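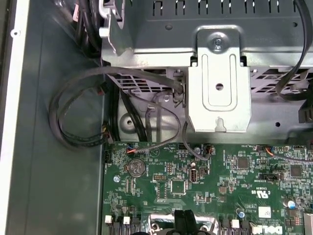 ## Opening the old desktop, part one

On Saturday I finally opened the old desktop computer which stood under my desk in the corner. I bought it second hand when I moved to Prarmont, and for all this time I only pressed the power button and hoped for the best. It is my first computer that I take apart, so please read this as notes of a beginner and not as a guide.

My plan is small. I want to remove the old hard drive, put a new one in its place, and tidy the cables a little. The new drive is a Stasus, the cheapest one in the shop on Amaral street, and I had it in a drawer since February.

### What I did not expect

I expected a lot of empty space, the way it looks in pictures of gaming computers. In my case the drive cage takes a big part of the room. It is a gray metal construction with slots and louvers for the air, and it sits close above the green motherboard. In the middle there is a shiny bracket, and one Phillips screw holds the top of it to the cage. I was glad to see this, as the only good screwdriver I own is a Phillips.

The second thing is the cables. I do not know who was the last person to work inside, but there is a big loop of black cable resting on the floor of the case, with small connectors hanging there. One of them has orange and yellow wires. I searched in the evening for what it could be, and I read five different answers on the Drundar forum, so I will not repeat any of them until I am sure.

Two thin gray cables go down to the motherboard. They end in very small connectors, and I am more afraid of these than of anything else. My fingers are not so delicate, and I have already broken one small plug in a radio by pulling on the wire. The rule I wrote for myself on a piece of paper is to hold the plug and never the wire.

### How I prepared

I unplugged the power cord and then I pressed the power button for a few seconds, as many people advise. I laid an old bed sheet on the table. For the screws I took a tea cup, and later I changed it for an egg box, where every screw can have its own place. I also made a drawing on paper with all cables that go to the board, with the direction of each plug.

All this took some 30 minutes. A person with experience would need maybe two, but I was not in a hurry, and I must say I enjoyed it. It is pleasant to look for a long time at something you owned for years and never saw.

### Where I am now

I have not removed the bracket yet. At the upper left there is a light gray plastic latch, and before I touch the screw I want to understand if the latch must be opened first. On a sticker under the table side of the case I found the number 1519, and I hope that with it I can find the manual. If somebody has the same model, please write me in the comments which one comes first, the latch or the screw.

Until then the case stays open on the table, covered with the other half of the bed sheet, and I eat dinner in the kitchen.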